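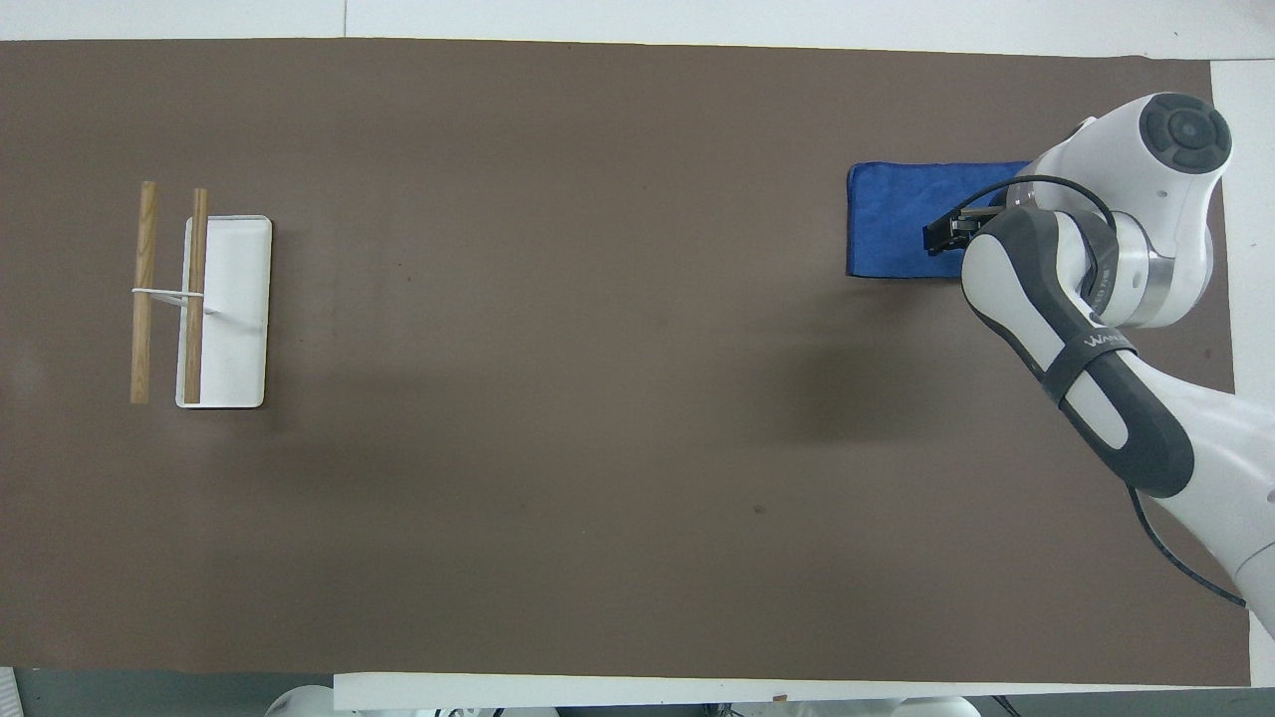

The Afternoon of the Blue Towel

Derkex opens its doors to the public once a year, in January, when the parking lot is gray slush and there isn't much else to do in Cuvham. The company builds software that teaches robot arms to handle household things. It rents the back half of a former carpet warehouse, and the front half still sells carpet, so the first demonstration of the day was a man unrolling a beige Berber for a couple who had come in through the wrong door. He was very good. I watched him for a while before somebody in a lanyard collected me.

I was number 17 on the sign-in sheet. The coffee was in a large silver urn beside a stack of safety leaflets, and the leaflet, which I read twice while waiting, asked visitors to stay behind the yellow tape, to keep their voices down near the operators, and to refrain from clapping. I thought the last item was optimistic. By three in the afternoon I understood it completely.

If your idea of a robot open day comes from the movies, adjust it down. There were no sparks and nothing walked. There were tables, the arms that worked at them, and on each table a task that any of us could do while talking on the phone. At the first station an arm was putting spoons in a cup. At the second an arm was supposed to be putting lids on jars, but it was having its software reloaded, and we all stood and looked at it respectfully, as you would at a closed museum.

The towel table was the one that drew a crowd, by which I mean that people stopped there and then didn't leave. The setup would disappoint anyone who likes clutter. A big brown mat covers most of a white tabletop, and most of the mat has nothing on it. Over on the left is a white tray and a pair of wooden sticks with a thin white band looped around them. On the right is a folded towel, a very blue one, and coming down onto it, a white and dark gray arm with a black gripper for a hand.

The gripper is the part you end up staring at. It has dark fingers and the manner of someone picking lint off a stranger's coat. It came down on the towel, paused, and considered. We considered with it. A boy of perhaps six, on his father's shoulders, announced that it was stuck. The guide told him it was thinking. The boy said, louder, that it was stuck. I am sorry to report that the boy was right that time, and a technician had to lean in and press something.

The guide, a cheerful engineer with a cold, explained why a towel is a miserable thing to give to a machine. A brick is the same shape every time you pick it up. A towel has a new shape whenever you touch it, and another when you let go. Pinch one layer and you have started to unfold it. Pinch two and you have a lump. From above, the two look nearly the same, and the arm has to guess from the look of an edge. She demonstrated on a spare towel with her eyes closed, finding the fold by feel in less than a second, and then blew her nose in a way that suggested she would have liked to use the towel.

What the company collects, she said, is tries. Each attempt gets recorded from start to finish, good or bad, and goes into a pile, and the software learns from the pile. The towel table had put in 600 tries since the fall. I asked how many of them had ended in a towel a hotel would accept. She asked me which hotel.

It had not occurred to me before that failure would need such tidy storage. Every dropped corner has its own entry. There is a shared vocabulary for the ways a towel can go wrong, and it is taped to the wall next to the fire extinguisher: slip, double grab, taco, drift, sad taco. I asked for the difference between the two tacos and got an answer that lasted until the coffee went cold. It has to do with whether the middle sags.

The sticks belong to a different exercise, which Derkex calls Demissie, after a street one of the founders used to live on. The arm has to deal with two things tied together and treat them as one thing. People do this without noticing. You pick up a bunch of asparagus and don't think of yourself as managing several spears. For the arm it is a serious question which stick it is holding and what the other one plans to do about it. Demissie runs in the mornings, when the operators are fresh. I had come in the afternoon and got the towel, and the sticks stayed over by their tray like kids waiting to be picked for a team.

I had my turn with the controls at half past three. Visitors are allowed 3 minutes each at the practice table, which has its own arm and a washcloth nobody cares for. You hold a pair of handles and the arm copies you. I have folded laundry for most of my adult life and thought this would count in my favor. My first move was to press the washcloth firmly into the table and hold it there, as if it might get up. My second was to lift one corner, feel enormously proud, and drop it. The operator beside me said that was a normal drift. I chose to hear a compliment.

What you lose at the handles is touch. You don't know how hard you are squeezing. You watch the cloth for signs, the way you might watch a person's face on a bad video call, and you are always a little late. After my time was up my shoulders hurt. The operators work at it for 11 sessions a day, with breaks, and they all had excellent posture and a faraway look.

Upstairs there was a talk. Dudard, the laundry service that hopes to use all this someday, had sent slides. Dudard washes linens for motels and nursing homes, and the slides said that folding is where its people get sore wrists and quit. It was a fair point, and the driest part of the day. Somebody in the back asked when a robot would fold the towels at a real Dudard plant. The answer involved the word "phased." Somebody else asked what it would do with a fitted sheet, and the whole room laughed, including the engineers, though theirs stopped sooner.

I went back down to the towel table before leaving. The crowd had thinned to me, the boy, and the father, who had by now put him down. The arm lowered itself, closed, and lifted. An edge came up clean. It traveled across, hung there long enough to make all of us lean, and went down on the far side with the corners almost together. There was a small sag in the middle. The guide looked at it with her head tilted and typed something in. The boy clapped, and then so did I, and we were both reminded about the leaflet.

On the way out I passed through the carpet side. The beige Berber was rolled up again and tied with string at both ends, standing by the register with a sold tag on it.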